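Clollow Pet Toy Kit – Set-up Guide
Section 2: Paper rummage bag

Before you start. Floor space, one big brown paper bag, black tape. Toys last. Keep the dog in another room till step 5.

1. Open the bag all the way and push the bottom flat. Creases are fine.

2. Fold the top edge down and outward. Tears at the rim dont matter, tape the ones that go deep.

3. Put in the rope toy first, then the plush on top of the rope. Plush half over the loop is good – gives the dog something to pull from under. 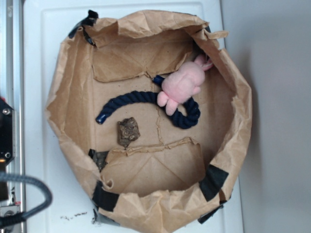
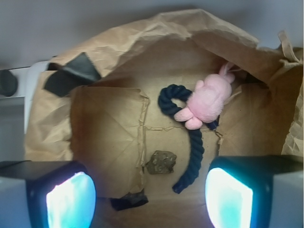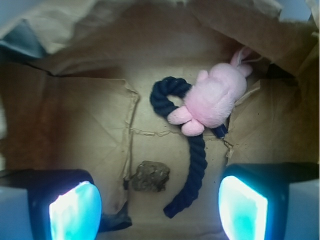 Navy rope, pink plush on top of it.

Pui-shan Tsai wrote in to ask if the rope can go on top instead, as her terrier grabs the plush and walks off in 2 seconds. Yes, try it. She also says to scrunch a sheet of newspaper over both toys for dogs that have done this before, and we have added that as step 4.

4. Optional. One loose sheet of paper over the toys. Crumple it first. No glossy magazine pages.

5. Set the bag down where it can't slide. Carpet or a rubber mat. Let the dog in, stay in the room.

6. First go: 7 minutes, then lift the bag away. Longer once you know the dog doesn't eat paper.

CAUTION – Tape. Check every strip before each go. If an end is lifting, press it down or pull the whole strip off and put on new. Do not let the dog chew tape.

CAUTION – Bag handles. Cut them off. A head can get stuck.

CAUTION – Rope. Throw out when strands start pulling loose. Swallowed strands mean a call to the vet, same day.

Note. Plush goes in the wash cold, inside a pillowcase. Air dry. Rope the same but give it longer, the middle stays damp.

Note. Bag gone soft or wet? Recycle it, minus the tape. Dont try to dry it out for another round.

Storage: toys in the Cuvbridge pouch, bag folded flat underneth. Spare plush and rope are listed in Section 7.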